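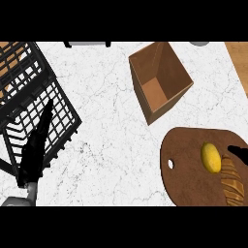

KITCHEN AND BREAK ROOM WALK-THROUGH, WITH COMMENTS
Hunlow building, ground floor and upstairs
Jun 28, 2025

OK = fine, FIX = needs doing, N/A = not here. Comments after each line. Anything marked FIX carries over to the next sheet until it gets signed off.

1. COUNTERS AND SINK

Counters wiped, no food left out: FIX. Lemon and a loaf left out on the cutting board.
Sealant behind sink: FIX. Gone black at the left end, peeling. Scrape out and redo, don't just run new over old.
Dish rack clean, drip tray emptied: OK. Wire racks to be pulled out and scrubbed every other Friday, sheet on the cupboard door.
Dish rack clear of outlets: OK
Sink drains freely: FIX. Slow. Strainer was full of rice. Cleared it, still slow. Trap needs to come off.
Hot water at tap: OK, takes a while to come through
Under-sink cupboard dry: OK. Old stain on the base, same size as last time, outlined in pencil so we can tell if it grows.
Cleaning products in own cupboard, labeled: FIX. One spray bottle with no label. Took it away. If it's yours ask at the desk but you won't get it back without a label on it.

2. ELECTRICAL

Outlet covers intact: OK downstairs. FIX upstairs, cracked cover by the kettle. Taped off, do not use.
GFCI test button: OK, both tripped and reset
Cords off the floor: OK
Power strips: FIX. One plugged into another behind the microwave. Separated. This was on the November sheet too.
Toaster crumb tray: FIX. Full. Emptied it myself, please someone take a turn.
Microwave door and seal: OK. Inside needs a wipe, soup.
Appliance tags in date: OK except the small fan heater, no tag at all. Unplugged and put in the store room. Heaters from home are not allowed, see the Clegg office rules, page 2.

3. FRIDGE AND FREEZER

Fridge temp: 39 F, OK
Freezer temp: OK
Door seals: OK on the big one. Small one has a split at the bottom corner, FIX, but low priority.
Food dated: FIX. Most of it isnt. Undated stuff goes out at the end of the month. Notice is up.
Raw meat on bottom shelf: N/A, none in there
Ice build up: FIX. Freezer drawer won't shut all the way. Defrost over a weekend, towels down first.

4. FIRE

Extinguisher in place, gauge in green: OK
Extinguisher tag: OK, serial ends 916, matches the log
Fire blanket: OK. Tabs hanging down as they should be. Keep the hook under it clear, there was an apron on it.
Smoke alarm hall: OK, tested
Smoke alarm upstairs: FIX. Chirping. Needs battery, ladder is at Cetden until next week.
Exit route from kitchen: FIX. 12 boxes of paper cups stacked in the corridor. Door opens but only part way. Move today, not tomorrow.
Exit sign lit: OK

5. FLOORS, LIGHTS, AIR

Floor dry, no trip points: OK mostly. Mat by back door curls up at one corner. Turned it round, same on the other side. Replace.
Wet floor sign available: OK, behind the door
Lights: FIX. One tube out over the stairs
Vent fan: FIX. Runs but noisy, filter greasy. Ganddale contract covers the filter, not the motor. Call them re filter first.
Window opens: OK
Trash not overflowing, lid on: OK

6. FIRST AID

Kit on wall, sealed: FIX. Seal broken, no entry in the book. Blue band-aids nearly out, burn gel out of date. Order both.
Accident book: OK, present. Pen missing, put one back on a string.
Eye wash: OK, in date

COSTS / WHO PAYS

Sealant, battery, tube, mat, cover plate, first aid refill: out of petty cash, keep reciepts.
Vent motor if it comes to that: quote was 3,000 fitted. Needs sign-off from Clegg, will not be quick.

ORDER OF WORK

Boxes out of the corridor
Smoke alarm battery
Outlet cover upstairs
First aid order
Drain
Sealant once sink area has been dry overnight
Rest as and when

Copy on the board, copy in the folder. Old sheet stays in the folder too, please stop binning them.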